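Home Shop Benches & Tables Bins & Sorting Spares Trade Contact Cart (0)

Clastora Sorting Bench – white top, three walls, open front

Item 2625. In stock, Colombo warehouse. Ships flat.

Share 14 Comments 3

Page redone May 21, 2024 as the old one had the wrong sizes on it. Sorry to anyone who measured off that. If you ordered before then and the bench doesn't fit your spot, ring us, we'll sort it out.

What it is. A plain white bench with a wall left, right and back, made for sorting drink bottles one at a time into a bin that stands on the top. Container deposit depots, school collections, canteens, the back end of a cafe. Also gets bought for parcels and for potting up seedlings, which is fine, same bench.

Why walls. Empty bottles roll. They bounce too, and a cap on a hard floor goes under the fridge and stays there. With three sides closed in, most of what gets dropped stays on the bench. Walls are a pale lavender grey. People ask for white walls and we did do white for a while, but clear plastic against white is hard on the eyes after an hour. Grey with a bit of purple in it is easier. Stained less as well.

Sort by label or by plastic, up to you. Clear bottles with a wrap label are the bulk of what most depots see, and a lot of them come in with the cap still on. Cap on or cap off depends on who collects from you, so check before you train anyone up. Ours changed the rule in July and we had bags sent back.
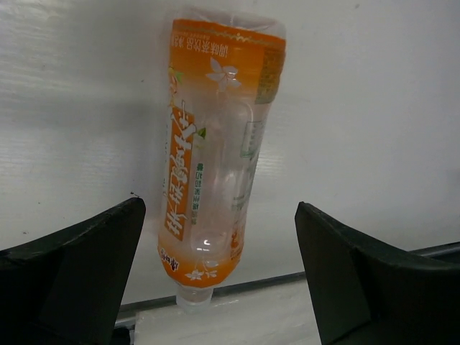 Clear drink bottle, orange label band, cap still on.

Labels first if your collector wants them off. Wrap bands usually come away in one go if you find the seam. Printed ones, meaning ink straight on the plastic, leave alone. Imported drinks are a mixed bag, the label may have no deposit mark you can read, so put those aside and do them at the end in one lot. Don't stop the line for one bottle.

Sizes

Inside width between walls 106 cm
Package weight 87 kg (two people to lift, please)
Top: white, wipes down
Side rails: aluminium, slotted, left and right of the top
Front: open above, low white panel below

The rails. Slotted aluminum extrusion (aluminium, sorry, the spec sheet is from the Canadian supplier) down both sides. Handy for clipping on a bag hoop or a hook for your gloves. Slots take the usual T-nuts, not included. Pack of 20 is on the Spares page. Don't overtighten, the thread goes before the rail does.

Bins. Any upright round one will do. Go for something with a rim, easier to grab when full, and white or light coloured so you can see at a glance how far up the contents are. Put it toward the back of the top, left if you're right handed, and it wont get knocked. Label the side of it. We use the Drokberg bin here in the showroom and have done for years – it isn't included, people keep asking.
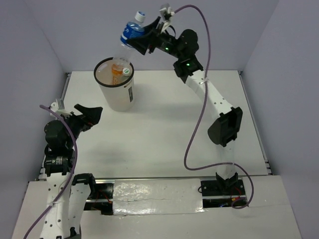 Height is the other thing that gets asked. Comes set for standing. Drops two notches for sitting on a stool, you need to take the front panel off first, four screws, and put it back on after. Don't leave the panel off. It stiffens the whole bench and without it the top walks a bit when you lean.

Cleaning. Soapy water and a cloth. Sugar drinks dry sticky so do it end of shift, not next morning. No bleach on the walls, it yellows the grey. Scuffs on the top come out with a melamine sponge, light pressure. If you've let syrup get into the rail slots use an old toothbrush and warm water, then wipe dry.

Assembly. Jacobus Baloyi in our workshop does one in under an hour. First timers should allow an afternoon. Order is legs, top, rails, back wall, side walls, front panel. If you do the side walls before the back one you will be taking them off again. Instructions are in the box, page 3 and page 4 are swapped in the current print, we know, new ones coming.

Tools needed: 5 mm hex key (in the box), a Phillips screwdriver (not in the box), a level.

Delivery. Kerbside unless you pay for inside. Two cartons, sometimes they turn up a day apart. Check both before you sign. Damaged corner on a wall panel is the common one and we replace those no charge, just send a photo within a week.

Returns. 30 days, unassembled. Assembled benches we can't take back but will try to find it a home, theres a list of people after second hand ones.

Trade. Depots handling more than 3000 bottles a week get the trade price, and it's worth looking at two benches back to back with one person on each. Shared bin in between doesn't work, we tried. Email Amr Shawky on the trade desk with your weekly numbers and postcode and he'll send a quote. He's quick. Well, quicker than the form.

Goes with
Emer bag hoop, clip on
Emer glove hook
Drokberg round bin
Anti fatigue mat, charcoal or green

Comments (3)

Marg T – Got this for the footy club cans and bottles. Good solid thing. Back wall could be taller for the two litre ones, they tip over the top if you toss them.

Clastora – Thanks Marg, tall back wall is on the Spares page now, same screw holes.

R. – does the lavender come darker? Wife says it clashes with the shed

Back to Benches & Tables Previous Next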